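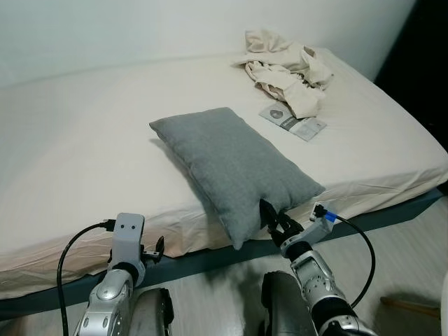
Re: [Stoltuvero] Two-arm build, bed-making progress

From: Ariel Estrella
To: Stoltuvero list
November 2019

Hi all,

Raimonds Bite wrote:
> Nice to see Lill moving again! Two questions. Are you still
> picking pillows up with both grippers? And how are you routing
> the cables? On mine the left one snagged on the wrist joint
> every few minutes until I gave up and taped it down.
>
> Raimonds

Raimonds, great questions, and I've been dying to talk about this! One gripper now, at least for the grab. The right arm takes the pillow by a corner, pinches it and lifts, and the left one hangs back in front of the mattress until there's something for it to do. I fought with the two-handed grab all through September (both arms had to arrive together, and with a squashy pillow they never agreed on where the edge was). A corner is so much easier to find, especially when the pillow is lying crooked and one end sticks out over the side of the bed.

The grey pillow is my favorite test piece so far. It shows up beautifully against the pale sheet. The heap of cream cloth over by the wall is another matter, cream on cream, and my segmentation just shrugs at it. If anyone has a trick for that, please send it!

Cables: they plug in at the top of each gripper mount, and I leave a big loop before they head back down. Yes, it looks sloppy. I tried a tight run along the forearm first and got exactly your snag. The bit of blue on the right-hand one is worth copying, I can tell my left and right leads apart at a glance now when everything is unplugged on the bench.

Numbers, for those who like them: 412 grabs logged, closing force at 50 percent, arm speed capped at 60 percent. Above that speed the base rocks and the corner slips out. I've ordered 3 Jalow brackets to stiffen it and will report back.

Larkik config files are in the shared folder under "pillow". The left arm offsets are still from the old mount, so don't copy those.

Has anyone tried a fitted sheet yet? I want to do the corners next and I'm a little scared of the elastic.

Ariel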